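Havus Countertop Compost Kit – Set-Up Guide
Section 3: Getting Started, Filling and the First Month

12th February
By Refilwe Swanepoel

3.1 Before you begin

Welcome to the fun part! By now you should have the Havus bucket unpacked (Section 1) and a spot picked out for the outdoor bin (Section 2). This section takes you from an empty bucket to your first batch of bran-fermented scraps, and if you have a garden, some houseplants or a neighbor with tomatoes, you are going to love what comes out the other end.

You will need:

Havus bucket with lid and drain plate
One bag of Duduvus starter bran, 700 g
The press disk
A measuring scoop (in the bran bag, usually right at the bottom)
Kitchen scraps, chopped small
A jar or cup for draining

If your kit came without the press disk, it may be one of the early ones. A flat saucer that fits inside the bucket does the same job until a new one reaches you.

3.2 Fitting the drain plate and tap

1. Rinse the bucket, lid and plate with warm water. Skip the bleach and the strong cleaners – the bran is alive, and we want to keep it that way.

2. Push the tap through the hole near the base from the outside. One rubber washer goes on the outside and one on the inside.

3. Thread the nut onto the tap from inside the bucket and tighten by hand. Do not use pliers. The threads are plastic and will strip.

4. Pour 400 ml of water into the bucket and leave it standing in the sink for ten minutes. Check under the tap. If you see a drip, back the nut off, reseat the inner washer and try again.

5. Empty the bucket, dry it, and drop the drain plate in with the feet facing down. It should sit level and rock only a little.

NOTE: The plate fits tightly on purpose. Press one side down first and then the other, working it in at a slight angle.

3.3 What goes in

Almost everything! This is where fermenting beats an ordinary heap, and why I got so hooked on it in the first place. Cooked rice, cheese rinds, stale bread, chicken scraps, coffee grounds, the sad half of a cabbage – in they go.

Leave out:

Large bones
Liquids such as milk, juice and soup
Anything with blue or black mold already on it
Tea bags with plastic mesh
Fruit stickers (check the avocados)

Cut scraps to the size of a walnut or smaller. You can get away with bigger pieces, but they take longer in the ground and you will meet them again in spring with a trowel.

3.4 Filling the bucket

6. Sprinkle two scoops of bran over the drain plate.

7. Add a layer of scraps as deep as your thumb is long.

8. Sprinkle one scoop of bran over the top. Use two if the layer is mostly meat, fish or cheese.

9. Push down firmly with the press disk. Lean on it! Air is what spoils a batch, and a good squash gets rid of most of it.

10. Close the lid until it clicks on both sides.

11. Repeat steps 7 to 10 each time you add scraps. Once a day is plenty. Most households keep a small lidded tub by the cutting board and empty it into the bucket after dinner.

CAUTION: Store the bran dry, sealed and away from children and pets. It isn't poisonous, but dogs think it is wonderful and will eat the lot.

3.5 Draining

Within the first week, liquid starts to gather under the plate. Drain it every two or three days.

12. Hold a jar under the tap, open it slowly, and close it when the flow slows to drips.

13. For garden beds, mix one capful of the liquid with a full watering can of water. For potted plants, make it weaker still, half a capful to the can.

14. Use it the same day. It doesn't keep.

Poured neat down the kitchen drain, the liquid also helps keep the pipes fresh. My co-writer Gerrit Tshabalala does this with every batch and grows nothing at all, so there is a use for it in any home.

NOTE: Dry scraps make little liquid. If you eat a lot of bread and not much fruit, you may get hardly any, and the batch can still be perfectly good.

3.6 Living with two containers

Your regular trash does not go away, it just gets a lot lighter and a lot less smelly. Keep a lined bin close to the bucket for the stickers, wrappers and bones. Fold the top of the bag out over the rim so that it stays put while you scrape plates, and leave a bit of slack so it can be gathered up and tied.
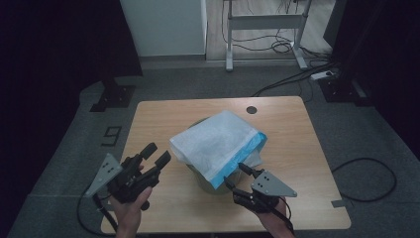
Fig. 3-4. Round bin with a translucent bag draped over its open top.

If space is tight, the bucket can live under the sink or in a pantry. Any spot that stays at normal room temperature is fine. Avoid an unheated garage between September and the end of winter, as cold slows the bran right down.

3.7 Resting and burying

15. When the bucket is full, add three scoops of bran, press down one last time and close the lid. Stick on one of the date labels from the kit.

16. Leave it closed for two weeks. Keep draining. This is the stage when a second bucket comes in very handy.

17. Open up and have a sniff. A good batch smells like pickles or cider, with maybe a little white fuzz on top. That fuzz is good news!

18. Dig a trench a foot deep, tip the contents in, chop through with a spade to mix in some soil, and cover with the rest.

19. Wait another two weeks before planting over the spot. The fresh material is quite sour and can burn young roots.

No garden? A Gekance soil tub on the balcony works beautifully. Start with a third of old potting soil, add the batch, mix, and top with more soil. Full directions are in Section 5.

3.8 Quick fixes

Rotten smell, not sour: Too much air or too little bran. Add four scoops, press hard and leave closed for a week. If it still smells rotten, bury it deep and start over.

Green or black mold: Scoop out the moldy part, cover the rest with bran and close up.

Tiny flies near the lid: The seal is probably dirty. Wipe the rim and the groove with a damp cloth and check for a stray bit of onion skin.

Tap blocked: Open the tap and poke gently from the outside with a wooden skewer. If that doesn't clear it, wait until the bucket is empty and rinse from the inside.

Lid won't click: The bucket is too full. Take a handful out and press again.

3.9 Ordering bran and spares

A bag lasts about 337 scoops if you level them off, fewer if you are generous like me. Bran refills, washers and taps come from Fung Garden Supply under the same part numbers as the ones printed inside your lid. The 600-series tap fits every Havus bucket, including the older round-shouldered model.

Go to Section 4 for cleaning between batches.

Havus Home Composting – Questions? Write to Gerrit or Refilwe at the address inside your lid. Copyright Havus. All rights reserved. Back to top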